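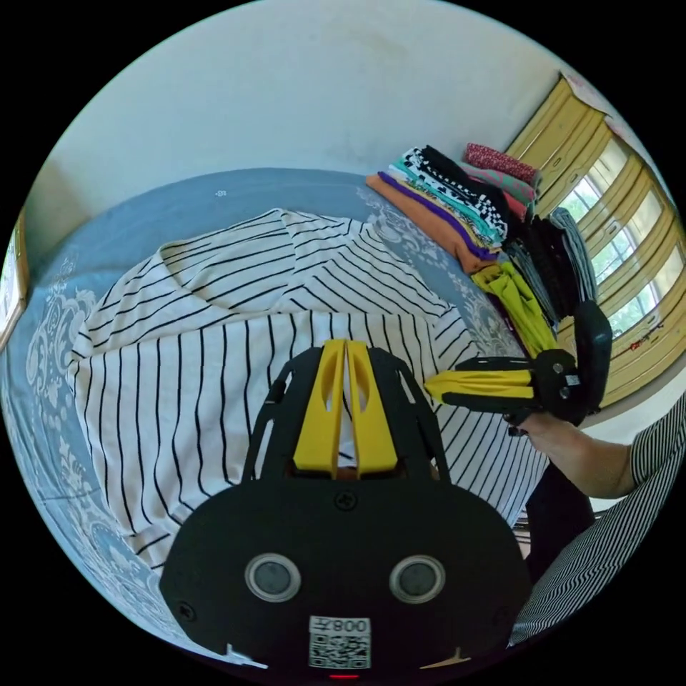 Thirty minutes with the woman who fixes everybody's shirts

May 6, 2018

I've walked past Brulleo Alterations for years, mostly with a coffee in one hand and no reason to go in. Then in December I caught a cuff on a car door, and I ended up at the counter holding a shirt I really didn't want to throw out. She looked at it, said "Oh, that's nothing," and wrote me a ticket. I've been wanting to interview her ever since.

She said yes on two conditions. I couldn't use her name (she has an ex-landlord who reads everything, long story) and I had to come before the shop opened, so I could hold things. I held a lot of things. I also got coffee, and a stool that leans a little to the left.

The shop is on Faulkner Street, two doors down from where the shoe repair place used to be. She's been there since she moved over from Grerkovari, the town she grew up in, where her mother did hems and curtains out of a back bedroom. I asked if that's where she learned. She laughed for a while.

"I learned to stay out of the way," she said. "My mother did not teach. You could sit there and watch, and if you asked a question she gave you a button jar to sort. I got very good at sorting buttons."

So who taught her? A uniform company, it seems. She got a job there right out of school, putting collars on work shirts, and that was pretty much all she did for three years. Collars, all day, the same collar.

"People feel sorry for me when I tell them that," she said. "But I loved it! You do one thing so many times that your hands know it and you can think about your own life. I planned my whole wedding on that line. I planned leaving him there too."

I have a soft spot for collars myself, so I asked if she still likes doing them. She does, and turning a collar is the job she'd pick over any other. If you've never had it done (I hadn't even heard of it), it goes like this: the fold of a shirt collar wears through first, right where it rubs your neck, and the underside is usually still fine. So she unpicks the whole thing from the band, flips it over and sews it back on. The worn part ends up underneath, where it won't show.

"My grandmother's generation did it without thinking," she said. "Now a young guy comes in, his favorite shirt is frayed, and I tell him I can flip it. He looks at me like I pulled a rabbit out of there."

She can't do it on every shirt. Button-down collars are trouble because the buttonholes end up facing the wrong way, and some cheaper collars are glued so hard inside that there's nothing good to flip to. She'll tell you at the counter. I watched her tell a man at the door that his wasn't worth the money, and he thanked her and left it anyway.

I wanted to know about stripes. I own too many striped shirts and I've always suspected they cost more to fix. She put down her coffee for this one.

"Stripes tell on you," she said. "On a plain shirt, if I take in the side and I'm off by a hair, who's going to know? My mother, maybe. On a stripe, your eye goes right to it. It runs down nice and straight and then there's this little stagger."

Her trick is to pin first, then baste by hand with long loose stitches, and only then go near the machine. She makes herself look at it from across the room before she sews. Thin stripes are harder than wide ones in her opinion, and a patch at the elbow is the worst, since an elbow never lies flat for anybody. She charges a bit more for stripes and plaids. So I was right, and I'm telling my sister.

The machine, by the way, is an Avance, a big heavy green thing she bought used from a school that was closing down its sewing room. It came with a drawer full of bobbins and somebody's old gum. She has a newer one in the back with a screen on it and she doesn't like to talk about that one.

"It beeps at me," she said. "I'm a grown woman."

What I really wanted to ask about was the stuff people never come back for. She keeps a rack of it behind a curtain and let me have a look. There's a bridesmaid dress, a few coats, a shocking number of pants. She's supposed to let go of things after 300 days, that's what it says on the ticket, but she mostly doesn't.

"One time a man came for a jacket after I don't even know how long. He had been sick. He put it on and it was too big for him, so I took it in again and I didn't charge." She shrugged. "If I had given it away, what would I have said to him?"

Her ticket numbers start over every so often, whenever the roll runs out. Mine this spring was 961, and she told me that one always seems to be a zipper. It was a zipper.

I asked her what we could all do at home so we'd need her less. She pretended to be insulted, then gave me a pretty long answer. Unbutton shirts before you wash them, including the cuffs, because pulling on a buttoned shirt in a washer is hard on the thread. Wash them inside out. Don't yank a loose thread, ever – cut it, or push it to the inside with a needle. And if a button feels wobbly, sew it that night.

"You're not going to do it that night," she added. "But put the button in the pocket of the shirt, at least. People come in with a bag of buttons from their whole life and say it's one of these."

Does she mend her own clothes? She pointed at her cardigan, which had a hole in one sleeve the size of a dime. Somewhere there's a pile at home, she said, and she's not in a hurry about it. Her daughter is worse and buys everything new, and that's a fight they have on holidays.

By then it was almost time to open and there was a lady outside with a wedding dress over her arm, looking in through the glass. I had more on my list. I wanted to ask about leather, and about whether it's true that you can shrink the waist on jeans with hot water (she'd already made a face at me when I brought it up, so I guess I have my answer). She took the pins out of my hand, gave me back my cup and told me to come again for the leather.

Brulleo is open mornings until the early afternoon, and she takes cash or checks. Bring the shirt washed, please. She asked me to put that in.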